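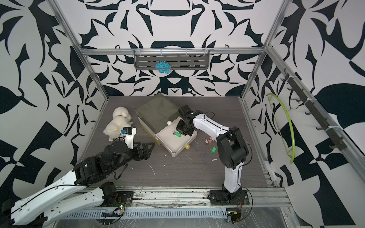
# Bench tips: trying out grippers on a pair of small arms

Notes from the Cosgrove workshop page, updated 20 June 2021. They apply to any pair of light desktop arms bolted to a front rail. We wrote them while choosing between two grippers, the Iltik with angular fingers and the Ekosstead with a compact wrist and two jaws. The controller in both cases was a Trultinby board.

## Before you swap anything

Turn the power off at the wall, not at the controller. A joint that loses power drops, so hold the upper link with one hand while you do it, or rest it on a folded towel.

Check the bolts that hold the base to the rail. They work loose faster than the ones in the links. A base that rocks even slightly will make a good gripper look bad, and you can lose an afternoon adjusting jaws that were fine to begin with.

Put the small screws in a muffin tin, one cup per joint. An egg carton works but tips over.

## Pick test objects from around the house

You don't need a bought test kit. You need things that differ in size, stiffness, and surface. A good starting box has:

- a small plush toy
- a small hard ball, and a second one in another color
- a flat plastic tag, the kind that goes on a key ring
- a few little plastic pieces with odd corners
- a storage box with a shallow tray

The flat tag is the most useful of the lot. Both grippers could lift a plush toy on the first day, so the toy told us very little. The tag lying flat in a tray separated them right away. The Iltik's pointed fingers got under the edge if the approach was low enough. The Ekosstead's jaws did better coming straight down and pinching the long sides.

Balls are worth including for the opposite reason. They roll when one finger touches before the other, so they show up a gripper that closes off center. If the ball always runs the same way, look at the finger alignment before you touch the software.

Keep two of anything flat. They get stepped on.

## Set the objects out the same way each time

Use pencil or low-tack tape to mark where the container goes. Painter's tape comes off a wood-grain top cleanly if you pull it the same week. Leave it until July and you will be scraping.

Turn the container at a slight angle to the rail. Square to the rail is too easy, and you won't find out how the wrist handles a turn.

Run the same object 100 times before you write down an opinion. We changed our minds on both grippers somewhere past the halfway point. Write the result after each try – memory is generous to whichever gripper you paid more for.

## Cameras

Mount the camera on the wrist if you can. A camera across the bench loses the object as soon as the gripper is over it, and that's when you want to see it.

Wipe the lens before every session. Plush toys shed, and the lint ends up on the glass.

If you are comparing two cameras as well as two grippers, change one thing at a time. We swapped both at once and had to throw out 3717 saved clips, because there was no telling which part had made the difference.

Busy wallpaper behind the bench is a fair test for a camera. Black and white shapes with hard edges will confuse some object finders and leave others alone. If yours struggles, pin up a plain bedsheet and run the same set again. The gap between the two scores is worth knowing before you move the arms anywhere else.

## Cables

Run the cable along the outside of the link and leave a loop at each joint big enough to pass two fingers through. Too tight and it pulls on the connector. Too long and it catches on the other arm.

Move each joint slowly through its full range by hand, with the power off, and watch the loops. Then do it again with the gripper closed.

Keep bare boards and thin wires off metal surfaces. A strip of cork or a bit of plastic sheet under the board is enough. Label both ends of every wire with masking tape before you unplug it.

## Two arms on one table

Agree on who owns the middle. With two arms reaching for the same container, the elbows usually meet before the grippers do. We gave the left arm everything on the left of the container and the right arm everything inside it, and the knocks mostly stopped.

Run each arm alone first, at half speed. Add the second when the first has a clean set behind it.

## Cleaning up

Vacuum the top with a brush head. Flecks of paint and plastic under a flat tag lift one edge and make it easier to pick up, so a dirty table will give you a better score than you earned.

Wipe rubber finger pads with a damp cloth and let them dry before the next run. Skip furniture polish. It leaves a film and everything slides for days.

A shelf basket on the top crossbar keeps hand tools off the table. A rail of small hooks on the side post is good for spare cables. Make sure nothing hangs low enough for an arm at full reach to touch it.

## Which one we kept

The Ekosstead stayed on for tray work. The Iltik went back in its box for a while, then came out again for soft things, where the longer fingers help. The Trultinby board ran both, but it needed a restart after each swap before it would read the new jaw limits.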